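How I Dry Herbs at Home in a Small Toaster Oven

Posted March 21, 2026

Every fall I used to hang bunches of oregano from the curtain rod, and every winter I swept crumbly gray leaves off the floor and wondered why my pasta tasted like dust. My neighbor Evanthia Liapis finally talked me into using the little countertop oven instead, and I haven't gone back! It's quick, it's cheap, and the whole kitchen smells amazing.

What to dry

Oregano, thyme, rosemary, sage and mint all do great. Basil works, but it goes dark if you look away for a minute (I freeze mine now). Chives and cilantro lose so much flavor that I just don't bother.

Pick in the morning if you're growing your own. Store-bought is fine too – those bunches are always twice as much as any recipe wants, so this is a nice way to use up the rest.

Wash and dry them really well

Swish the stems in cold water, shake them hard, then roll them up in a clean dish towel. Leave them for an hour or so. I know it's boring, but wet leaves steam and then you get something like cooked spinach. While they sit, I wipe down the table and get a container out for the finished leaves. A clear plastic one with a lid is plenty.
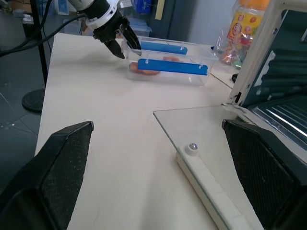 Clear container on the table, with lots of room to work.

Strip or leave whole?

Big leaves like sage and mint come off the stem. Thyme and rosemary stay on, and you can rub the leaves off later when they're crisp, which is way easier on the fingers. Toss anything yellow or slimy.

Set the oven low

Mine won't go much below 170 degrees, so I use the lowest mark on the dial and leave the door open a crack. If your oven has a fan setting, try it, but put a second rack or a bit of wire mesh on top so the leaves don't blow all over the place (ask me how I learned that one).

Lay a sheet of parchment on the rack, spread the herbs in one layer, and slide it in. No piling up! Two small batches beat one big one every time.

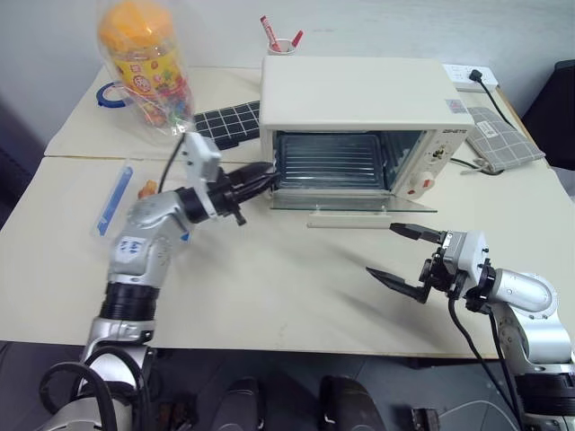

Check after 20 minutes and flip everything over. Thyme can be done at 37 minutes in my kitchen, while mint usually wants closer to an hour. You're looking for leaves that crumble when you pinch them. If they bend, give them another ten.

Cool, then store

Let them cool all the way on the parchment before you put a lid on anything. Keep the leaves as whole as you can and crush them right when you cook. I label mine with masking tape and stick them in a cupboard away from the stove.

Peek in the next day. If there's any fog on the inside, back in the oven they go for ten minutes.

The batch I did in February is almost gone already, mostly into tomato soup, so I've got more oregano waiting in a dish towel as I type this.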